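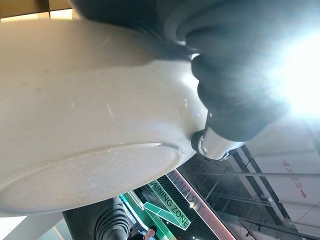
Week two of the dishwasher project at Harkosbridge. I said I'd keep a running thread this time so the people who missed the kickoff can catch up. Slides are in the class folder, this is the rest of it.

For anyone new: our team has to get a two-armed robot to load round dishes into a dishwasher. A person drives the arms, we record everything, then we train on the recordings. The other teams picked laundry and shelf stocking.

There are seven of us. Irfan Sembiring and I do most of the driving. Dewanti Latuheru labels. Everybody else is on code, and they say they have the easier job.

Total as of tonight is 534 recorded runs. We threw out 68 of those. Most of the bad ones had a dropped signal on one arm, so the video looks fine and the joint data has a hole in it.

If you're labeling: please check the joint data before you watch the video. Dewanti lost an afternoon doing it in the other order.

Driving notes, since people asked. The hardest thing so far is the thumb. On a flat plate you can be sloppy with it. On anything deep the thumb has to come down outside the rim while the fingers stay over the top, and from the driver's seat you can't tell how far off you are.

I started using the wrist view for that last bit of the approach and the head view for everything else. Irfan stays on the head view the whole time. His runs are faster and mine have fewer bumps. We haven't settled which is better to train on.
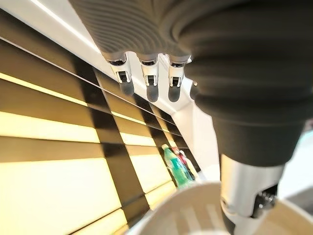
Lụa Phí: Are you mixing both drivers in one training set? We did that on the shelf team and the arm kept hesitating before the grab, like it couldn't choose.

Good question. Yes, mixed for now. We saw some hesitation too but blamed it on the dropped signals. I'll split the set by driver and train each half on its own, then post what happens.

Update on the split: mine alone does better on the grab, Irfan's alone does better on the carry. Neither one is good at letting go. So that's the next thing to work on.

Letting go is its own problem. The finger pads are rubbery and they grip, so when the hand opens the dish can come along with it. Baltazar Sandoval suggested opening the thumb first and the fingers a moment later. We're calling it the slow open.

Slow open seems to help with dishes that stand on their edge. No difference for anything lying flat.

Another thing for the list: glare. Both the blinds and the metal parts on the hand get very bright in the wrist view. We talked about closing the blinds all the way and decided against it, because the final check is in the same place and we don't get to pick the light.
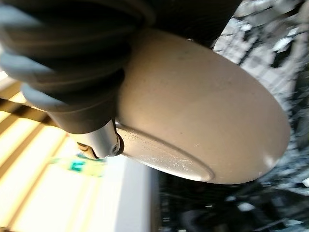
Wrist view, with the metal joint up against the raised rim.

The rim matters more than I expected. When the finger catches on it, the dish stays put during the turn. When the finger lands on the smooth part, it slides. I want to add a label for that. Dewanti says one more label is fine but two is not.

So the new label is "rim" yes or no. That's it. Please don't add "maybe." If you can't tell, leave it blank and put the run number in the notes file.

Question I got by message: why not use suction cups and be done with it. The assignment says hands. Also the dishes have a ring on the bottom, and a cup would have to land inside it every time.

Housekeeping. The Olora account for storage is nearly full. Please delete your test recordings, the ones with no label. If you aren't sure whether something is a test, ask before you delete it – we can't get them back.

Also, rest your arms. Driving for a full session is tiring and the runs at the end get worse. We're switching drivers more often starting with the next session.

Check-in with the instructor was January 12, 2026. Main comment was that we spend too much time on the grab and not enough on the rack. Fair. A run counts only if the dish ends up in the rack and the hand is clear of it. 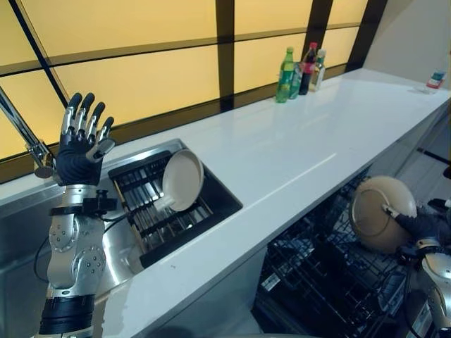 Right hand with the round dish above the dishwasher rack, left hand open by the sink.

Plan from here: keep the left hand parked while the right one works, and only bring in both hands after we can do one dish reliably. Bayu Saragih wanted both from the start and may still be right, but we don't have enough good two-handed runs to try it.

Before the next session I need one person to go through the blank "rim" notes and one to rerun the split with the slow open runs added. Reply with which one you want.

Rim notes are taken. The rerun is still open.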